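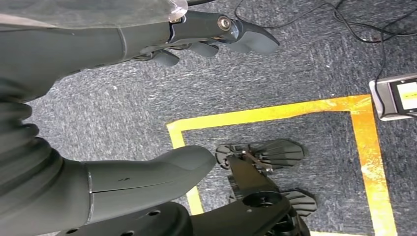 Lines on the Floor: Why Do We Put Tape on a Carpet?

Have you ever seen a shape made of colored tape on the floor of a school, a gym or a shop? Maybe you jumped over it. Maybe you walked on it and did not think about it at all. But tape on the floor is a kind of message, and you can learn to read it.

A message without words

A wall is a very strong way to divide a room. You cannot walk through it. A line of tape is a weak way, because anybody can step over it. Still, most people see the line and understand: this part is for something special. It can mean "put the box in this place" or "please wait behind the line." A small child who cannot read yet can understand it too, and so can a visitor who speaks another language.

A rectangle is the shape people make most often. It has four straight sides and four corners, and many things in a room have almost the same shape from above: a table, a mat, a box, a cart. If you move the table away to clean, the rectangle stays and remembers the place for you.

Why yellow and orange?

Many carpets in big buildings are gray with small speckles, darker and lighter. The speckles are useful, because crumbs and little stains hide between them. But a gray line on such a carpet would hide also! Yellow and orange are bright colors, and our eyes find them quickly next to gray.

How does tape hold on to a carpet?

Tape has a sticky side. On a smooth floor the glue touches the floor everywhere. A carpet is made of many fibers, and the glue touches mostly the tops of them. So the tape must be pressed down well. A carpet with short fibers is called "low-pile," and it is easier for tape than a fluffy one.

Shoes and wheels rub on the tape day after day. Slowly the color can become lighter in patches, and the edges can lift up. Then it is time for new tape.

Try it at home

Ask an adult first, because some tape leaves glue on the floor. Paper tape from a paint shop is a good choice. You need the tape, a ruler or a measuring tape, and scissors.

1. Choose a thing that needs a parking place. I used my daughter's toy crate, which we call Monder.
2. Put it on the floor and measure two sides. Make your rectangle a little bigger. Ours was 35 inches long and 12 inches wide.
3. Lay the first long strip and press it with your hand from one end to the other.
4. Add the other strips. Look at every corner. It should be square, like the corner of a book.
5. Park your thing inside.

My first rectangle was crooked, and the crate looked as if it wanted to leave the room. I pulled up one strip and made it again.

When you do not need the lines anymore, pull the tape slowly and keep it low, close to the floor.

Written by Jianhua Long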